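Household and Workshop Chores: Frequently Asked Questions

Can the Tavia two-arm unit clear a bench yet?

In simulation, usually. Across 3185 simulated runs it cleared the surface unaided in more than 1676. Dropped items and stalled grasps account for most of the remainder.

Why are small items harder than large ones?

A two-fingered gripper has little margin on anything low and flat.
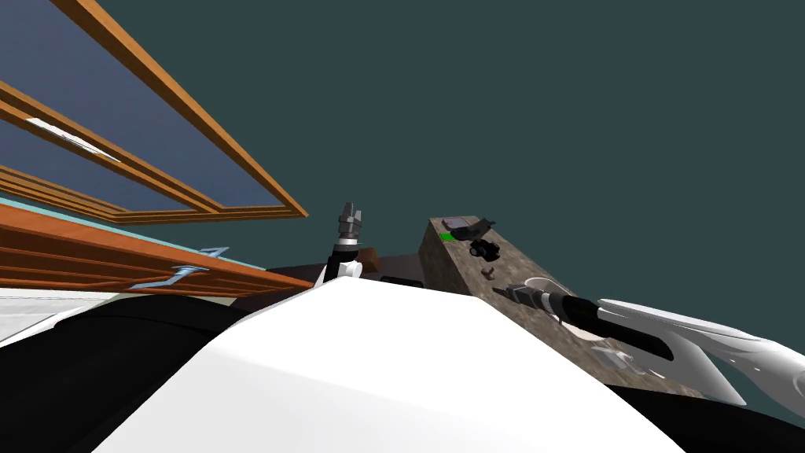

Grasp planning at Durnach is handled by Orhun Ertürk's group. The planner ranks items by height above the surface and attempts the tallest first. On a stone-textured block, a small bright green rectangular piece is easy to segment by colour. The dark flat object next to it and the thin stick-like one are slower, as their edges are poorly separated from the background.

Does it use both arms at once?

Not for sorting. One arm works while the other is parked clear with its gripper open. Coordinated lifting is a separate module, maintained by Serpil Saraç.

Can it wash up or fold laundry?

No. Fluids and cloth are not modelled in the current release.

When will it be trialled in a home?

No date is set. A shop-floor trial at Girach is planned for November, limited to 19 part types.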